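## 4. Coming Back to Work: What the First Weeks Looked Like

The interviews in this section were the part of the study we most looked forward to, and they gave us far more than we had planned for. Section 3 dealt with who went into treatment for alcohol use and how they got there. We turn now to what came after, when people put their work boots back on and walked through the same gate they had left by. A good deal has been written on how jobs may push people toward drinking. Much less has been written on how a job can help someone stay well, and we think the return to work is a wonderful place to look.

We spoke with 40 workers from the Pikero packing plants, all of whom had finished the day program at the Desurow clinic and gone back to their old jobs. Each person was interviewed in the first month back and again six months later. The plants differ a lot in feel. Tomthorpe is the oldest, with long shifts and crews that have known one another for years. Katayama is newer and has a lot of turnover, and people there told us they could go a whole shift without talking to anyone by name.

### 4.1 Telling the crew

We expected the question of who to tell to matter, but we did not expect how much room it would take up in the interviews. People came back to it again and again, even when we had asked about something else (bus times, in one case!). At Tomthorpe most returning workers found that the crew already knew. Several described this as a relief once the first lunch break was over. One man had practiced a short speech with his sister all weekend and never had to give it, as someone just slid over and made room for him on the bench.

At Katayama the pattern ran the other way. Workers could keep the whole thing private if they liked, and many did. Privacy had a cost, though. A person who had told no one also had no one to stand next to when the group headed off for drinks after payday. The interviews from this plant are full of small excuses that had to be made up on the spot: a dentist, a sick dog, an early start that did not exist.

**Figure 3.** Rendered interior view with a lattice window and a paneled ceiling.
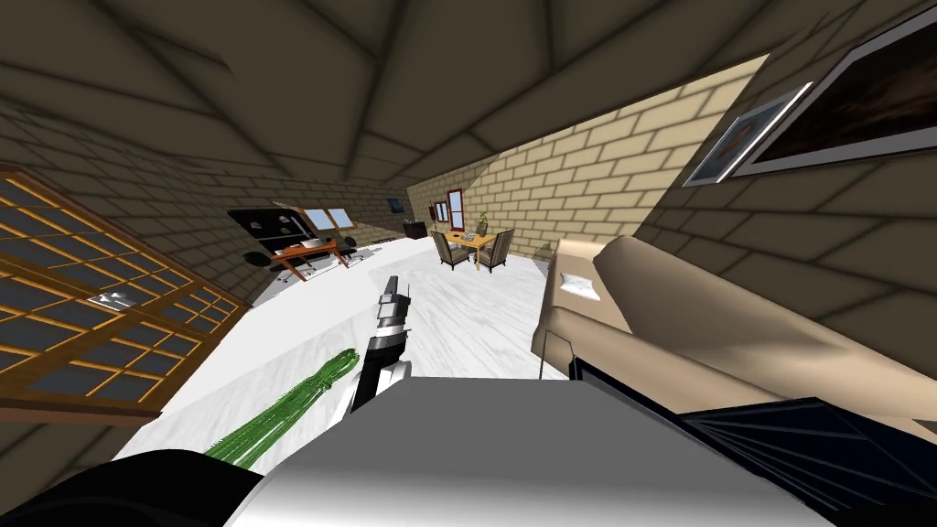
Supervisors made a big difference in both settings, often through things they would hardly have noticed doing. The most helpful ones talked about ordinary matters in the first days back, such as which line was short and what had changed on the schedule, and they did it early, before the returning worker had time to wonder what was being said. Workers could repeat these short talks almost word for word half a year later. Less helpful were the long private meetings some supervisors held out of plain kindness. Those meetings left people feeling watched, and a few said they would have traded the whole hour for a nod in the hallway.

### 4.2 Shift times and the empty hours

Shift times came up as often as people did. Coming off a late shift with nowhere to go and nothing open but a bar was described as the hardest part of the day by workers at every plant. What pleased us was how inventive people had been about it. They swapped rides so as not to drive past a certain corner. They took up night fishing, bread baking and, in one household, a huge jigsaw puzzle that stayed on the kitchen table until December and was then taken apart and started again.

Managers at Pikero had agreed to let returning workers pick their shift for the first three weeks. This turned out to be one of the best liked parts of the whole plan. Most picked early shifts, but not all did. Some wanted the late shift precisely so that their evenings would be filled, and it would have been a mistake to assign everyone to mornings for their own good. We would love to see the choice of shift tested on its own in a larger group, with a longer period of choice.

We shared an early draft of these findings with the staff at Desurow and asked them to tell us where we had gone wrong. The reading of the shift results drew the liveliest response.

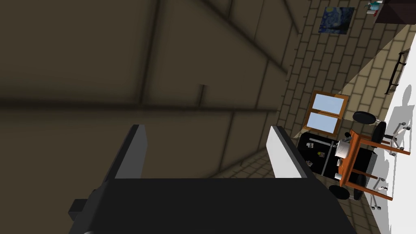 Lotte Jacobs felt we had made too much of the clock. In her view the late shift was hard for people who went home alone, and much less so for people who went home to a full house, and she urged us to go back through the interviews with that in mind. "Ask who was awake when they got in," she wrote in the margin.

We did go back, and the point is a strong one. Workers who lived with others spoke about the late shift in a much lighter tone, and they rarely used the word "empty" for the time after work. The match is not perfect. Some people in busy homes still found those hours rough, mainly when others in the house were drinking, and there were workers living alone who said they loved the quiet. Our interview guide had no direct question on who was home at the end of a shift, so we are relying on what people chose to bring up. Future guides should ask it plainly, and should ask it in both interviews, as living arrangements changed for several people between the first and the second.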